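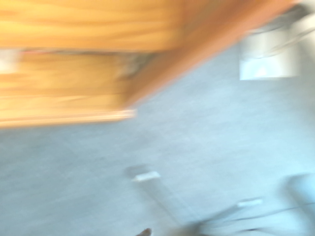
Is it worth paying for beeswax polish on old timber furniture, or does the cheap supermarket spray do the same job?

Depends what finish is on it. On lacquer or poly the wax just sits on top, so save your money.

lurnwood_les
Agree with that. I paid $40 for a tin of Villalobos at the Thursday market and my sideboard looked the same a week later. "Feeds the wood", the bloke said. It's dead wood, mate. It isn't hungry.

ycamacho
Bit harsh. My nan's dresser is shellac and wax has kept it a lovely colour for years. Spray leaves silicone behind, and then you're in strife if you ever want to refinish.

lurnwood_les
Would it be a worse colour without the wax though? Did you leave one drawer undone to compare?

ycamacho
No, Les, I didn't leave one drawer undone.

genstead77
Restorer in Ziltport quoted me $177 to "revive" a wardrobe. Asked what that involved and it was a wipe with turps and a coat of wax. Did it myself in an arvo. Came up all right, but I reckon most of that was the grime coming off.

lurnwood_les
My point exactly. Try a damp cloth first.

ycamacho
Barely damp, and dry it straight after. Water will turn shellac white. Test the back with a dab of metho before you buy anything. If it goes sticky it's shellac.

genstead77
Wish I'd known that in December. The hall table has a ring on it now.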